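From: Violeta Zapata
To: Plarville Neighbors list
Date: July 1, 2025
Subject: Re: Washing old cotton sheets, hard water

Demetrius Brannigan wrote:
> We moved to the Willon side in the spring and all our white
> sheets have gone stiff and a bit gray. I have tried more
> detergent and it only gets worse. Is it the water? And does
> anyone still line dry over there?

Demetrius,

It is the water. Everything on the Willon side comes from the wells, and it is hard. More detergent makes it worse, as you found, and what doesn't rinse out stays in the cloth.

Use half of what the box says and add washing soda. Run a second rinse. I also soak the sheets overnight every few months in a tub with two scoops of soda and nothing else.
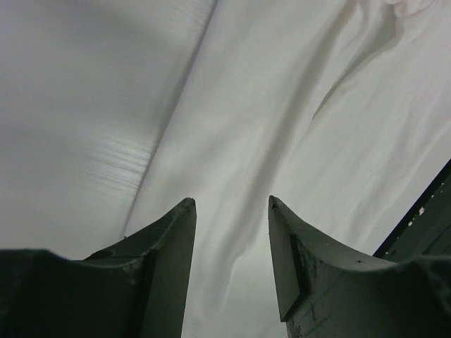 Skip the fabric softener. It coats the cotton, and towels washed with it stop taking up water. A cup of plain vinegar in the last rinse does the same job and the smell goes when the sheets dry. Don't mix it with bleach.

For the gray, try oxygen bleach in warm water, six hours at least. Chlorine bleach turned two of my older sheets yellow along the hems and I have stopped using it.
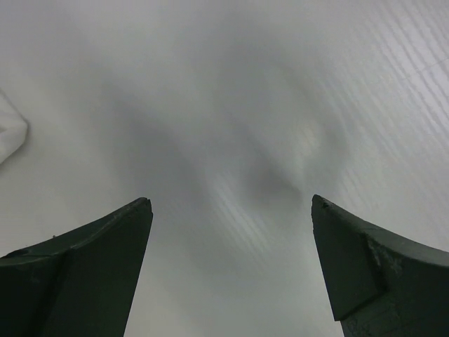 Dark green, pointed ends, pale surface between.

On drying, yes, plenty of us still use a line. Shake each sheet hard before you hang it and again when you take it down. That takes out most of the stiffness. The hardware store on Maldonado Street has cotton line, and it holds pins better than the plastic kind.

If you end up looking at a softener, the Preltotell unit we were quoted came to $824 before installation. A used one was $600. We bought neither and went with the soda.
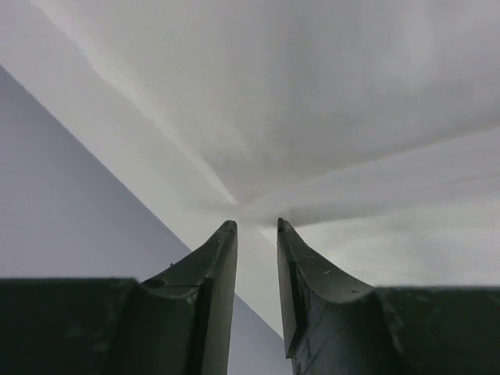

White ceiling and the wall under it.

Let me know how the soak goes. I have spare soda if you want to try it first.

Violeta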